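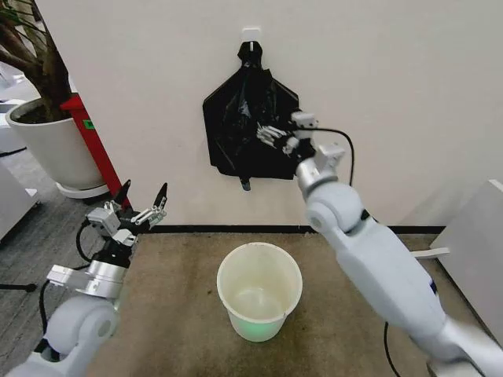
The Asanel two-arm kit on bag duty, right hand on the plastic, bucket waiting below.

Liya Araya would like it known that she did not go into business to talk about trash. She has been talking about it for most of an hour, and she is very good at it.

"People ask for coffee," she says. "Everyone wants the robot that brings them coffee. Then you ask what they hate doing, and it's the bin. It's always the bin."

Araya runs the service side of Sodosgate, which rents out the Asanel, a pair of white arms with small metal fingers, to offices and apartment buildings that want somebody else to handle the dull end of housekeeping. The arms come with a base, a chore library and a monthly fee of 797 dollars. That buys five chores. You pick them from a list of 63, and you may swap one each month, like a gym membership for your cupboards.

Changing a bin liner is number four on the list. It is also, she says, the one the sales staff have learned to leave until late in the visit.

"A cup is easy. A cup has the decency to stay the same shape while you pick it up. A trash bag is a different object every time you look at it. It's black, it's shiny, it has a thousand little creases, and the cameras get a highlight off every one of them. You touch it on the right and the left side leaves."

The Asanel's answer is a stick-on hook. New customers get a packet of them in the box, and the setup guide asks them to put one on a wall, hang the bag from it and park the bucket underneath. I suggest that this is a bit like hiring a cook and then being handed an apron and a list of vegetables to peel. Araya has heard worse.

"Sure, you do a little work. You hang a bag. In our first version the bags were in a pile on the floor, and it spent its whole life losing an argument with the pile. On a hook, the bag has a top and a bottom. That's most of the battle."

And if the customer won't hang the bag?

"Then they should pick a different chore. There are 62 others."

The quoted success rate for liners is 85 percent, a number she brings up before I do. It covers the whole job, from first pinch to a bag seated over the rim. The misses are mostly bags that won't open. "Static," she says, in the tone other people use for in-laws. "You've stood in a grocery store rubbing a produce bag between your fingers for a full minute. We built a machine that can do that too. Congratulations to us."

A missed bag gets two more tries, after which the arms go back to rest and the customer gets a text. The text used to say "Task incomplete." Customers found that cold. It now says "Could use a hand with the bag," which Ott Vaher, who writes the messages, considers the finest line of his career.

Vaher joins us halfway through, carrying a sandwich, and disagrees with Araya on nearly everything except the sandwich. He thinks five chores is too many for a first month. "They choose five, they watch two, they complain about one," he says. He would start everybody on towels. He also thinks the arms should move faster, at least when people are looking.

"They move at the speed that doesn't tear the bag," Araya says.

"They move like they're defusing it," says Vaher.

He has a point. I sat through several rounds of liner practice and had time to form opinions on the baseboard. The fingers close with enormous tact. There are long pauses in which you suspect the thing of having second thoughts. A bored teenager would be done in nine seconds – but a bored teenager, Araya notes, would have to be asked four times, and doesn't come with a service contract.

So who is paying 797 dollars a month for this? Small offices, mainly, and a couple of managed buildings, one of which signed up for the lobby and has since moved the arms to the mail room. Private homes are on a waiting list until May. Araya is in no hurry to reach them. Homes have stairs, dogs and opinions about where the bucket goes.

She won't discuss the next release, except to say that it involves tying the full bag and lifting it out. Vaher starts to say how that's going and she looks at him until he goes back to his lunch.

I ask what she uses at home.

"A can with a lid," she says. "My husband does it."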